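Denby Open Steel Bin

Category: Storage and Handling / Bins and Trays
Sold by: Rusetthorpe Supply

The Denby is a rectangular open-top bin made from welded sheet steel. It is sold to workshops, stock rooms and packing areas that need something tougher than a plastic tote. The rim is folded over on all four sides, so there is no raw edge to catch a sleeve or glove.

Two sizes are kept in stock. The small bin is 7 inches deep and fits most standard shelving. The large bin is 20 inches deep and is meant to stand on the floor or on a low cart. Both take the same label holder, which clips to the short side.

Load and weight

The small bin weighs 23 pounds empty. It will hold up to 90 pounds spread evenly over the base. Do not stack loaded bins without the Praveck stacking frame, sold separately.

Finish

Bins come in bare zinc or gray powder coat. Zinc is the better choice for oily parts – it wipes down with a rag and ordinary degreaser. Powder coat marks more easily but looks neater on a shop floor. Small scratches can be touched up with any metal paint.

Placement

Set the bin on a flat surface that supports the whole base. A bench or table is fine for the small size. Felt pads are included in the box and should be used on wooden tops. Leave the top clear for reaching in and lifting parts out.
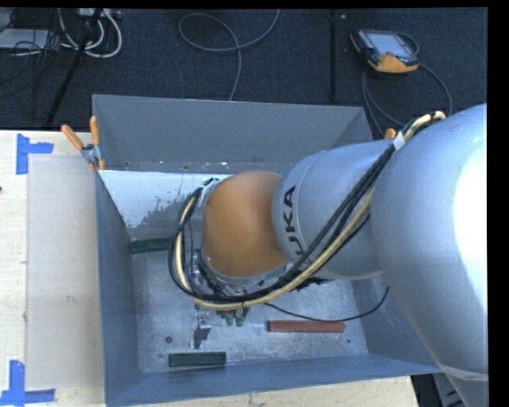
Delivery and returns

Small bins ship by parcel, large bins by freight. Orders placed before noon leave the warehouse the same day. Unused bins can be returned in their original carton. Custom sizes and drilled drain holes are made to order and cannot be returned.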